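Prustlow – household chore wording list, v3

README, last touched 23/07/2026
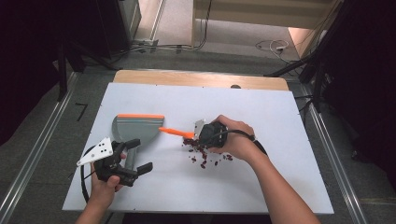 What this is

A text dataset. Short chore instructions the way people write them at home – notes on the fridge, texts to a roommate, lists taped inside a cupboard. 1000 lines in the main file, 800 after you drop the ones flagged as near duplicates. Sweeping, dishes, laundry, trash, bathrooms, pets, plants. All in English. Most of it from the US, a few from Canada.

Started because Tahsin needed real chore language for a readability project and everything we could find was either recipe text or cleaning product copy. Nobody writes "apply a small amount to the affected area" on a sticky note.

Files

chores_main.csv – everything
chores_dedup.csv – use this one unless you have a reason
rooms.txt – list of room labels
notes_old.txt – leftover from v1, ignore

Tab separated despite the extension. Sorry. Will rename in v4, too many scripts point at it now.

Columns

id – number, not continuous, we removed lines and did not renumber
text – the note as written, spelling kept
room – from rooms.txt, "any" if it could be anywhere
chore – one label only, see below
tone – plain, polite, annoyed, joking
dup – 0 or 1

Chore labels

One per line even when the note asks for two things. First chore mentioned wins. So "sweep the kitchen and take the trash out" is sweep. Kibet and I argued over this for a week and I still think he is wrong but it's consistent now.

Sweep covers broom and dustpan, also "get the crumbs". Vacuum is seperate. Mop is separate. "Do the floors" goes in floors_other, do not try to guess.

"Wipe down" is surface, never floor. 

Dishes includes loading, unloading, hand washing and the many, many notes about soaking pans.

Tone

The weakest column. Three people labeled, majority wins, ties went to plain. Polite vs annoyed is a mess – "please please rinse your bowl" got all possible answers. Don't train anything serious on it. So-ying is writing up a better guide, not done.

Where the notes came from

Typed in by the people who wrote or received them, through a form. Collected in three rounds, last one closed in January. Names, phone numbers and addresses taken out by hand and replaced with NAME, PHONE, PLACE. Pet names left in. If you find something we missed mail Notburga Camenzind and she will pull the line.

Known problems

- ids 4 and up in the first block have curly quotes, the rest straight
- room is blank in places where it should say any
- way too many dish notes, one household sent in a whole year of them
- "recieve" and "garabge" etc are original, don't fix
- some lines in the joking set make no sense without knowing the people
- laundry is thin, could use more

Loading

Read as UTF-8, tab as separator, no quoting. If you leave quoting on, a bunch of lines get glued together and your count comes out short.

Changes

v3 – added tone, split mop from sweep, dropped the office kitchen notes (different kind of writing)
v2 – dup flag
v1 – don't use

License

Free for research and teaching. Ask first for anything you plan to sell. Credit "Prustlow chore list" and the version number.

People

Tahsin Majumder, Kibet Masanja, So-ying Chien – labels. Notburga Camenzind – cleanup and takedowns. Form and scripts by Kavinda Dewan, who is also the one to ask when the dedup script dies on Windows line endings. Fix is comming.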